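FOR IMMEDIATE RELEASE
2021-09-03

Semine film and television awards to come home to Prodville after 13 years away

PRODVILLE: The Semine Screen Awards, which many of our readers will remember from the days when half the town stood along Station Street hoping for a wave from somebody off the telly, are coming back to Prodville next June, and we could hardly be more pleased to be the ones telling you.

The awards left town 13 years ago, when the old Regal closed its doors and there was no longer a room large enough to seat everyone for dinner and show the clips as well. Since then they have been held in a string of hotel ballrooms, all of them very comfortable and none of them quite the same. The newly restored Seixas Theatre has 1,632 seats, a proper stage and (a matter of some importance to our older guests) a foyer you can sit down in, and it will be the home of the awards for the next five years under an agreement signed this week.

Entries for the coming season are already arriving. The judges received 91 submissions in the first round, taking in feature films, serial dramas, comedies and children's programs, along with a healthy number of short films from people who have never entered anything before. We have always had a soft spot for the short film category. More than one much-loved face of the small screen was first noticed there, usually playing a neighbour or a bus driver with a single line, and it is a great joy to us to watch them come back years later with a table of their own.

The evening itself will keep to the shape that long-time followers know and love. Guests will arrive along the carpet from late afternoon, and the public is very welcome to line the footpath on both sides, as they always did. Autograph books, prams and well-behaved dogs have never been a problem and won't be this time either. Dinner is served first, then the awards, then the band, and the dancing goes on until the theatre would like its floor back.
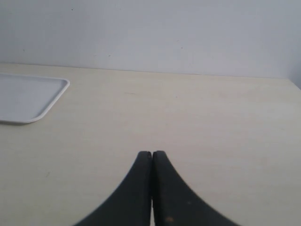
Drovberg, the production house behind the family drama series of the same name, has come on board as presenting partner and will also produce the broadcast. Viewers at home can look forward to the whole ceremony this time, including the speeches, which in recent years were trimmed to make room for other things. We had a good many letters about that, some of them quite stern, and we did read them.

The full list of nominees will be announced in the new year, followed by the name of the host, which we are doing our very best to keep to ourselves. A special honour for lifetime achievement will be presented on the night, and the winner's old colleagues are being invited quietly, so please forgive us if we go a little vague when asked.

Tickets for the public balcony will go on sale through the Seixas Theatre box office once the nominees are known, with a share set aside for Prodville residents. Entries remain open to all filmmakers and producers, and forms can be collected from the theatre or requested from the Semine office.

Media enquiries: Semine Screen Awards press office, Prodville. Accreditation forms for photographers and reporters are available on request.

ENDS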